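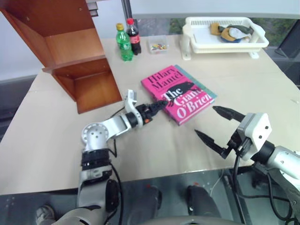 Avant, on avait mal au dos ; maintenant, on a mal à la patience : le mot, recueilli dans l'atelier de Firkden, est resté dans la maison comme la description la plus juste de l'**automatisation du tri chez Peltine**. On désigne ainsi l'introduction, dans cette entreprise de reprise et de revente de livres d'occasion, de postes robotisés à deux bras chargés de saisir les volumes, de les retourner et de les ranger par catégorie. Le programme porte en interne le nom d'*Arkport*, que personne ne sait expliquer et que tout le monde abrège en « le Port ».

## Contexte

Peltine achète des bibliothèques entières, le plus souvent à des héritiers pressés. Les livres arrivent à Firkden en cartons, dans un ordre qui ne doit rien à l'alphabet, et doivent être examinés un à un : état de la couverture, pages manquantes, dédicaces, marque-pages improvisés. Les trieurs ont retrouvé au fil des ans des billets de train, des fleurs séchées et une tranche de jambon sous plastique dont le souvenir se transmet aux nouveaux arrivants.

Un trieur expérimenté traitait 444 volumes par journée de travail, chiffre affiché près de la pointeuse et dont l'origine a toujours fait débat. Les uns y voient une moyenne, les autres le record d'un collègue parti depuis à la retraite. La direction l'a en tout cas retenu comme référence pour évaluer les machines, ce qui a donné au débat un intérêt qu'il n'avait jamais eu.

## Fonctionnement du poste

Le poste a été assemblé par l'intégrateur Omoregie. Il comprend deux bras articulés, terminés chacun par une pince noire, qui travaillent au-dessus d'une table à plateau beige. Le livre est posé à plat. L'une des pinces vient au contact du bord de la couverture pendant que l'autre se présente, doigts ouverts, du côté opposé.

Soulever un livre à plat est un exercice que les humains réussissent sans y penser, en le faisant glisser vers le bord de la table ou en passant un ongle dessous. Le robot n'a pas d'ongle. Le manuel d'Omoregie consacre un chapitre entier à la question et distingue trois familles de volumes :

- les reliés à couverture rigide, qui offrent une prise franche ;
- les brochés, qui s'ouvrent au mauvais moment ;
- les livres de poche très lus, que le manuel appelle « objets à géométrie variable » et que l'atelier appelle autrement.

La couleur joue également un rôle. Une couverture rose magenta se détache nettement sur un plateau clair. Les collections ivoire, très représentées dans les successions, ont tendance à s'y fondre, et l'atelier a fini par glisser dessous une feuille de papier sombre. Cette amélioration, la moins coûteuse du programme, ne figure dans aucun de ses bilans.

### Apprentissage

Les gestes sont appris par démonstration : un employé guide les bras à distance, répète la prise, recommence avec un autre format. Peltine a consacré 1 252 démonstrations à la seule opération consistant à retourner un livre pour lire le code-barres. Les trieurs désignés pour cette tâche ont d'abord été choisis parmi les plus rapides, puis, après quelques semaines, parmi les plus lents. Leurs gestes étaient plus faciles à imiter, et ils se plaignaient moins de devoir les refaire.

La table d'entraînement est volontairement encombrée. On y laisse une étagère, des bouteilles, des boîtes, un égouttoir garni de linge, suivant le principe qu'un robot formé sur une table vide s'effraie du premier gobelet venu. La règle qui impose aux humains un plan de travail dégagé n'a pas été modifiée pour autant, et les deux notes de service ont cohabité plusieurs mois sur le même panneau.

## Effets sur le travail

### Organisation des équipes

L'atelier comptait 26 trieurs au lancement d'Arkport et en compte toujours autant. La direction présente cette stabilité comme un engagement tenu ; les intéressés font observer que le nombre de cartons, lui, a augmenté. Trois fonctions nouvelles sont apparues :

| Fonction | Tâche officielle | Tâche constatée |
|---|---|---|
| Opérateur de bras | guider les démonstrations | montrer vingt fois le même livre |
| Référent de poste | surveiller les prises | ramasser ce qui tombe |
| Contrôleur d'exceptions | traiter les volumes refusés | lire les volumes refusés |

Le poste de contrôleur d'exceptions est de loin le plus demandé. Il reçoit tout ce que la machine renonce à classer : atlas, livres animés, partitions, catalogues à spirale. Sa grille de rémunération a été revue en janvier, à la baisse pour la prime de cadence, à la hausse pour le reste, de sorte que les deux parties ont pu annoncer une victoire.

### Santé et rythme

Les douleurs d'épaule et de poignet ont reculé chez les employés affectés aux postes robotisés. En contrepartie, l'attention est sollicitée d'une manière à laquelle le tri manuel ne préparait guère. Regarder un bras s'approcher d'un livre, hésiter, se retirer et revenir met à l'épreuve des gens qui auraient réglé l'affaire d'une main. Il est interdit d'aider le robot pendant un cycle. Cette consigne, la plus courte du règlement, est aussi la plus enfreinte.

La pause a changé de nature elle aussi. Les trieurs s'arrêtaient naguère quand un carton était fini ; ils s'arrêtent désormais quand le poste se réinitialise, opération dont la durée dépend de facteurs mal connus. Certains y ont repris le tricot.

### Savoir-faire

Une part du métier reposait sur le flair, au sens propre : un livre resté à la cave se reconnaît à l'odeur avant d'être ouvert. Aucun capteur n'a été prévu à cet effet. Un passage devant un nez humain a donc été maintenu en amont du poste, sous l'intitulé « contrôle hygrométrique préalable ».

## Bilan et critiques

Selon le relevé arrêté au 24 mai 2025, un poste traite quelque 320 volumes par journée, soit moins que le trieur de référence. Omoregie souligne que la machine ne faiblit pas en fin d'après-midi. L'atelier répond qu'elle ne faiblit pas non plus le matin, où elle aurait pourtant des excuses.

Les représentants du personnel critiquent surtout l'usage des démonstrations. Ils demandent qu'un employé dont les gestes servent à l'apprentissage touche une prime tant que le robot les reproduit. La direction objecte qu'on ne saurait distinguer, dans un mouvement appris de plusieurs personnes, la part de chacune. Les trieurs affirment y parvenir très bien, en particulier lorsque le livre tombe.

Un second poste est à l'étude pour les bandes dessinées. Les discussions portent pour l'instant sur la hauteur de la table.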